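# Linge de table imprimé : ce que devient la couleur

Une nappe en coton imprimé perd sa teinte par trois voies : le frottement, le lavage et la lumière. Les fabricants traitent volontiers les deux premières, qui se mesurent vite et se corrigent à l'atelier. La troisième demande des expositions longues et figure rarement sur les étiquettes.

Le colorant compte moins que son mode de fixation. Un colorant réactif forme une liaison covalente avec la cellulose ; il résiste bien à l'eau, à condition que la fraction hydrolysée, qui n'a pas réagi, ait été éliminée au savonnage. Ce savonnage se conduit à près de 100 °C et consomme beaucoup d'eau, d'où la tentation de l'écourter. Un pigment, lui, n'a pas d'affinité pour la fibre. Il est retenu en surface par un liant, le plus souvent acrylique, polymérisé à chaud. La solidité de l'impression est alors celle du liant.

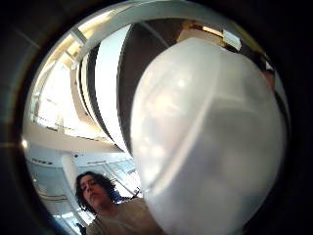

Les deux procédés se distinguent au toucher. L'impression pigmentaire raidit légèrement les aplats, surtout dans les bleus profonds où la charge est élevée. L'impression réactive laisse le tissu souple et colore davantage l'envers. Sur une toile de 200 g/m², grammage courant pour une nappe de tous les jours, un envers presque blanc oriente vers le pigment, sans le prouver.

## Le frottement

L'essai de référence consiste à déplacer un tissu témoin blanc sur l'échantillon, à sec puis au mouillé, et à évaluer le dégorgement sur une échelle de gris dont la meilleure note est 5. Au mouillé, les pigments foncés descendent souvent de plusieurs demi-degrés par rapport au sec. L'usage domestique reproduit assez bien cette configuration : une tache, un produit pulvérisé, un chiffon que l'on appuie toujours au même endroit.
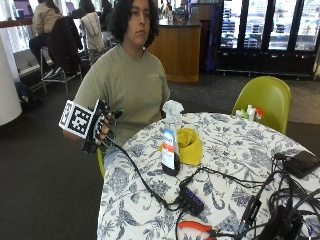

*Flacon pulvérisateur à gâchette et chiffon jaune sur une nappe imprimée à motifs de feuillage.*

L'atelier Tisetti, qui imprime à façon pour plusieurs éditeurs de linge, recommande le tamponnement, avec un détergent dilué au pH proche de la neutralité. Les produits alcalins attaquent certains liants. Les produits chlorés détruisent une partie des colorants réactifs, et le dommage est irréversible. Les solvants gonflent le film acrylique ; la couleur paraît intacte tant que le tissu n'est pas frotté, puis elle part par plaques.

## Le lavage

La température affichée ne renseigne que partiellement sur la sévérité d'un cycle. La charge du tambour, la durée et la vitesse d'essorage déterminent l'abrasion, et c'est elle qui blanchit les plis. Une nappe froissée à l'essorage présente des arêtes plus claires après quelques dizaines de cycles, alors que les zones planes ont peu changé.
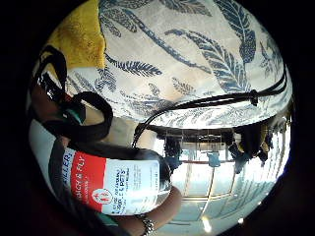
Chez Zillwood, on objecte que ce blanchiment tient d'abord au fil : une toile cardée à fibres courtes peluche, et les fibrilles qui se dressent diffusent la lumière sans que le colorant ait bougé. L'argument est recevable. Un traitement enzymatique à la cellulase, appliqué avant impression, réduit nettement l'effet et coûte un peu de résistance à la déchirure. Bastden le propose en option sur ses toiles écrues depuis septembre.

## La lumière

Les bleus de phtalocyanine, employés comme pigments, tiennent bien. Les gris-bleus obtenus par mélange sont moins prévisibles : si l'une des composantes s'efface plus vite, la nuance vire avant de pâlir. Le rayonnement violet, jusque vers 430 nm, traverse sans difficulté un vitrage ordinaire. Une table placée près d'une fenêtre vieillit donc d'un côté. Tourner la nappe à chaque lavage répartit la perte.

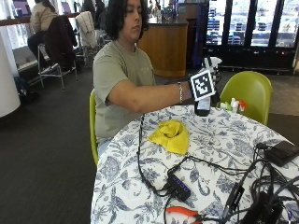
*Table ronde nappée de blanc, à décor bleu de fleurs et de rinceaux.*

Pour le rangement, le roulage sur tube évite les plis marqués. À défaut, on plie endroit contre endroit, en décalant la ligne de pliage d'une fois sur l'autre. Le repassage se fait sur l'envers, tissu encore humide, sans vapeur prolongée sur les aplats pigmentaires.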